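# Household Chores by Machine: Gallery

The Semville programme examines whether machines can yet take on ordinary work in homes and shops. Trials resume in January with 12 chores on the list, dusting among them. Soft tools remain difficult to handle well, and no chore has yet been approved for use without a member of staff present. The gallery is maintained by Selorm Lamptey.

**Dusting.** Chenille duster between the gripper fingers, work table behind. 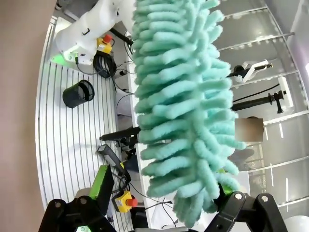 Dayana Lozano writes that her shop would gladly hand over the shelves, but she would want to see a full Thursday's work done before paying for it.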